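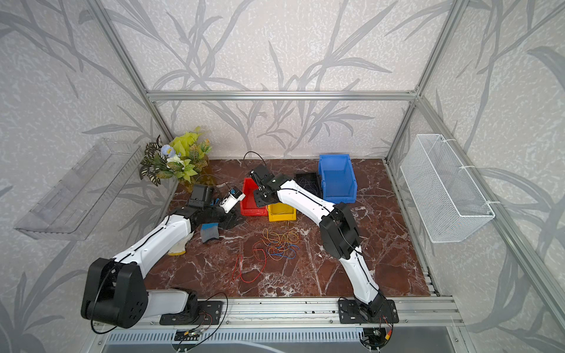 Grey leaves on the wallpaper, and that dark red marbly top

January 2006

Back from Cullow last night, later than planned, and I've eaten toast for two meals running so the diary is getting written before the washing-up. Four days away and it feels like a fortnight.

The walk first, as that was the whole point of going. I've wanted to do the old salt road from Cullow over to Plonden ever since I found it on the library map in October, a dotted line so faint I thought it was a crease. It's 18 miles if you do it properly, and I didn't do it properly! I did it in two bits with a night at Gotalham in the middle, and I don't feel a scrap of guilt. The first bit is all lanes and then a long wet climb beside a wall. My left boot let water in before I'd got to the first gate. I'd waxed both of them at the kitchen table and felt very smug about it, too.

The top was lovely though. You come up out of the bracken and there's nothing but pale grass going flat in the wind, and the stone posts marching off ahead of you. Some have a cross cut in them and some have had the cross worn away. I ate my cheese sandwich behind one of the bigger ones and watched a hare sit perfectly still for ages, then go off as if somebody had fired it out of a gun. I couldn't hear a single car. I could hear my own hood flapping, mostly.

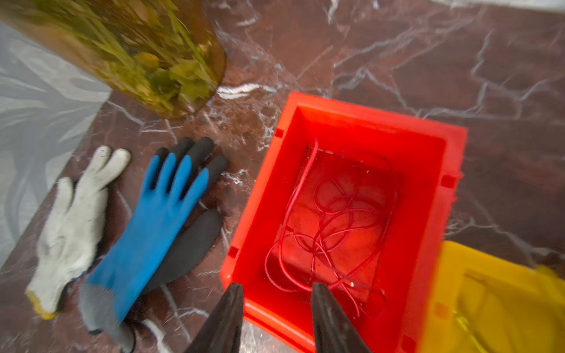 Gotalham was a bit of a letdown after that, if I'm being mean. The church was locked, and I'd been looking forward to the church. There's meant to be a carved stone over the porch dated 1274 and I'd pictured myself standing in front of it having deep thoughts, but the porch has its own gate and that was padlocked as well. I could see a corner of something carved if I pressed my face to the bars. It might have been the date or it might have been a leaf. I had a pot of tea across the road to get over it, and a slab of ginger cake so sticky it took the pattern off the napkin.

The room was cold but the bed had three blankets and I slept like a log. Woke up stiff all down the backs of my legs and had to go downstairs sideways, holding the rail like a toddler.

Second day was the easier half and the prettier one – down through the woods, with the river on the right nearly all the way. The path goes to mush below the weir and I had to hang on to branches. I got to Plonden a good hour before the bus and spent it in the second-hand bookshop, where I bought a book on hedges for 30p and a jigsaw with (I've just looked) no picture on the lid. Why did I do that? It's going to be a sky, I know it is.

Feet this morning: one blister on the left heel, one black toenail coming. Boots are stuffed with newspaper in the hall and the whole place smells of wet dog, and I haven't got a dog.

I want to go back for the Ayele end of the road when the days are longer. The map has it going on past Plonden for another good stretch and then just stopping in a field, and I can't leave that alone. Must ring up about the church first and find out who has the key. Must also get new boots, or at least new laces, and proper socks. And bread, we're out of bread.

Last updated: 2 days ago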